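Droddale Packing Room: Carton and Bench Check
Checked by: Elsie Entwistle
22 May 2025

Walkways clear: Yes. Full width all the way to the fire door, and what a difference from last time!
Fire door opens freely: Yes.
Bench edges smooth: Yes, apart from one rough corner on the Muli bench. Erasto Langat has the sandpaper.
Knives closed and in the rack: Yes, every one. Lovely to see.
Tape guns, blade guards on: One guard missing. Gun taken out of use, new guard on order from Pellex.
Flat cartons stacked below shoulder height: Yes. Stock count 248, with 30 set aside for crushed corners.
Heavy items on lower shelves: Mostly. Two Orar crates still up high, please bring them down (two people, please).

Open cartons
Inside walls free of staples and loose tape: Pass.
Folds sound: Pass. I do like this board, it holds its shape so well.
Marks or creases: Note them, no need to reject unless the board is torn.
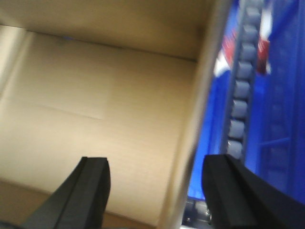

Inside of open carton. Slanted crease on main wall, tiny bluish mark near the upper fold.

Carton floor: check by hand before loading.
Next full check: September. Great work, everyone, keep those walkways like this!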